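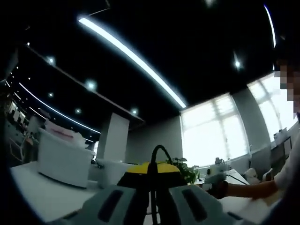 Figure 1. Table, storage boxes and cable as recorded by the hand-held gripper.

Progress report to Driridico: learning to handle cables from hand-held demonstrations
Prepared by Nadja Reisinger, Lodurstead
March 12, 2023

Purpose of the report

The report covers the second stage of the cable handling project. The first stage, reported in August, dealt with single rigid objects and one gripper. The second stage asked whether the same way of recording could be used for loose cables, with two people working at the same table and a gripper each. The work was done by Oleksandra Kobzar, who ran the recording sessions, and Nazma Abeysekara, who trained and tested the models. Marlies Oberholzer looked after the robot arms and the safety paperwork.

Work done in this stage

We recorded 190 demonstrations. In each one the two operators start with a tangled bundle of cable on the table, find a strand that can be pulled free, separate it and set it down to one side. One operator holds the bundle still and the other does the pulling. The roles were swapped halfway through each session so that the model would not come to link one job with one side of the table.

After checking, 114 demonstrations were kept for training. The rest were left out for three reasons. In most of them the position tracking of one gripper was lost for part of the task. In a smaller group the two recordings could not be lined up in time. A few were dropped after an operator used a free hand to help the cable along, which the robot arms have no way of copying.

The table was not cleared before recording. Storage boxes and a keyboard stayed where they were, and they were moved only when they were in the way of the cable. In the first stage we used a bare table and found that the trained model did badly as soon as anything else was put on it. Flurina Aebischer suggested the change after reading the August report, and we have kept to it.

Lining up the two recordings

Most of the effort in this stage went into timing. Each gripper keeps its own clock, and the clocks drift apart over a session. With rigid objects a small error does little harm. With cable it matters a great deal, as the second gripper often has to close at the moment the first one begins to pull. Our first method was a hand signal at the start of each recording, and it was not accurate enough by the end of a long one.

We now use a short tapping movement in which both operators touch their fingertips together before and after the task. The contact shows up clearly in the motion data from both grippers and gives two points to fit the clocks against. It adds a few seconds to each recording and the operators soon got used to it.

The second problem was where the grippers are in relation to each other. Each one works out its own position from what its camera sees of the room. When the two cameras share enough of the same background, the two sets of positions can be joined into one map. When one operator leans in close, the other gripper sees mainly hands and cable, and the join becomes poor.

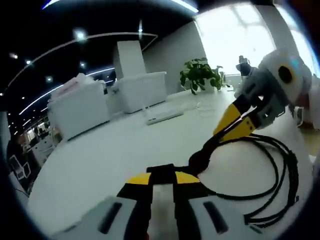 We dealt with this by making a slow sweep of the room with one gripper at the start of every session and fitting all later recordings to that map. The number of lost recordings fell after the change. Bright daylight from the windows is still a difficulty. Large parts of the picture can turn close to white, and the tracking then has to rely on the ceiling lights and the furniture. Closing blinds would help, but we would like the method to work in ordinary rooms and have not made that a condition.

Results on the robot arms

Nazma ran 60 trials on the pair of arms, using cable bundles that had not been part of the training recordings. A trial was counted as a success if one strand was fully separated and put down without the rest of the bundle being dragged off the table.

The arms succeeded in half of the trials. For comparison, a model trained on the same demonstrations but with the old timing method succeeded in very few of the trials we gave it, and we stopped testing it early to save wear on the fingers. We take this as fair evidence that timing was the main thing holding the work back. The comparison is not a complete one, as the early stop means that the two models did not face the same number of bundles.

The failures were of two main kinds. The more common was a grasp that picked up two strands together where they lay side by side. The arms then pulled both, and the knot tightened. The other was hesitation: one arm waited for the other to move and neither did. A trial was ended when there had been no movement for 10 seconds. Hesitation was seen mostly with bundles that lay flat, and the recordings contain few of those. We expect more flat bundles in the training set to help, though we have not tested it.

Fingertips

The fingertips supplied by Zaugg have worked well on thicker cable. On thin cable the strand can slip along the pad when the pull is at a shallow angle. Marlies has asked Zaugg for a softer version and has been told that samples can be sent. We would fit them to the hand-held grippers and the arms at the same time — the operators need to feel the same slip that the robot will meet.

Spending and changes to the plan

Spending on equipment is within the agreed budget. Staff time was higher than planned on account of the timing work, and we have met this by putting off the trials with connectors. Gronard, who are lending us the sample wiring for those trials, have agreed to the later start.

We ask Driridico to approve one change. The original plan was to record in three different rooms during the next stage. We would like to record in two, and to use the time saved for more demonstrations in each. Flat bundles and thin cable would come first.

Next stage

Oleksandra will restart recording when the new fingertips have been fitted. Nazma will repeat the comparison between the two timing methods with the same set of bundles for both. The recordings kept from this stage, with the clock corrections applied, will be passed to Gronard under the existing agreement, and a copy can be sent to Driridico on request.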